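Search this site Search Enter keywords All courses

Automation and the Workplace – Course Handout
Unit 4: Small-part assembly and the people who do it
Revised 2026-08-05

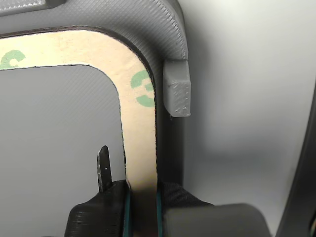
This unit looks at one plant and one cell. The plant is Flukadov, which makes housings and covers for instrument panels. The cell is called Zanach on the floor plan, and everyone there uses that name for both the equipment and the job. Read the handout before the seminar and bring your answers to the short tasks at the end.

1. The job before the cell

Each housing gets double-sided adhesive tape along the inner border so that a panel can be bonded to it later. The tape goes on with its release liner still in place. Before bonding, the liner has to come off in one piece. If it tears, a person has to pick the rest out of the corners with tweezers.

Liner removal was hand work for as long as the plant had made these parts. A full shift was 246 housings per person. Operators used the thumbnail or a plastic pick to lift a starting edge, then pulled at a low angle. New people tore a lot of liners in the first weeks. Experienced people tore few, but many of them reported sore thumbs and stiff wrists by the end of the shift, and they rotated off the job every two hours.

The work was not rated as skilled. It was paid at the entry grade, and the training sheet was half a page long. Keep this in mind for section 3.

2. What was automated

The cell uses one arm with a two-finger gripper. It peels the liner and drops it in a bin. A person still loads housings into the fixture and takes them out. The fixture was supplied by Kwak and was changed twice in the first months, mainly to stop housings from shifting during the pull.

Points to note about the task from an engineering view:

- A liner is thin and flexible. It does not hold a shape once it is free, so the grip point has to be chosen before the pull starts.
- The straight runs are easier than the corners. Most tears at Flukadov began at a bend.
- Pinching too lightly lets the liner slip. Pinching too hard drags the tape along with it.
- Housings are printed in short batches and vary a little from one batch to the next. A position that worked in one batch may be off in the next.

The last point matters most for the workforce. A process that varies needs somebody who notices the variation. The original plan had the cell running with one loader for every two fixtures and no other attention. That plan lasted until May, when the plant added a second role, the cell tender.

3. What changed for the people

Before the cell, four people per shift worked on liners. Now there are two, one loader and one tender. The other two moved to bonding and inspection. There were no layoffs tied to the project, but two temporary contracts that would normally have been renewed were not. Students often miss this kind of change because it does not show up in a count of permanent jobs.

The loader. This job has less hand strain and more walking. It is paced by the cell. Under the old system, a person could work ahead for a while and then slow down. The loader cannot do that. In the interviews, pace was the most common complaint, ahead of noise and ahead of pay.

The tender. This person clears failed pulls, adjusts the grip point for a new batch and decides when to stop the cell. The first tenders all came from the old hand-peeling group. They knew where a liner was likely to tear and what a bad tape edge felt like. None of that was on the half-page training sheet. The integrator, Brernum, had asked for it in writing at the start and received very little, so a good part of it was worked out again by trial during setup.

The supervisor. Output used to be counted at the end of the shift. The cell logs every pull, with a time and a result. Supervisors can now see a stop as it happens. At first the log was shown on a screen facing the line. Operators objected that every stop looked like a fault of theirs, including the ones they made on purpose. The screen was moved and a reason code was added for planned stops.

Pay. Tenders stayed at the entry grade for the first seven months. They were then moved up one grade after a written request from the line. Loaders stayed where they were.

4. Terms for this unit

Task and job. A task is one piece of work, such as pulling a liner. A job is the set of tasks a person is paid for. The cell automated a task. The jobs were put together again afterward out of what was left plus what was new.

Residual work. The tasks that stay with people because the machine does not do them, or does them badly. Loading is residual work here.

Tacit knowledge. What people know how to do but have not written down and may find hard to explain.

Machine pacing. The speed of the person's work is set by the equipment.

5. Figures for the exercise

Use these for the calculation in task 2.

Trial batch: 2000 housings
Training for a new tender: 20 hours
Training for a new loader: 3 hours
Housings in a short batch: 100

Assume the tender checks the grip point at the start of every short batch and that each check takes six minutes.

6. Tasks

Task 1. List the tasks in the old liner job, then mark each one as automated, kept, moved to someone else or dropped. Add any new tasks that did not exist before. Half a page is enough.

Task 2. Work out how much tender time goes to grip-point checks over the trial batch. Say whether you would have expected this time to be in the original plan – and who should have raised it.

Task 3. The pay change for tenders came seven months late. Write a short paragraph from the point of view of the plant and another from the point of view of a tender. Use only facts given in this handout.

Task 4. Moving the screen was cheap and took one afternoon. Suggest one other low-cost change that would help with machine pacing for the loader, and name one thing that could go wrong with it.

Hand in tasks 1 and 2 on paper at the start of the seminar. Tasks 3 and 4 will be discussed in groups, so notes are fine. Bring the Unit 3 handout as well, as we will go back to the shift rotation table.

Related items
Unit 2: Who gets asked before a machine is bought
Unit 3: Shift rotation and hand strain
Unit 5: Logging, screens and supervision
Unit 6: Retraining and pay grades
Reading list for Units 4 to 6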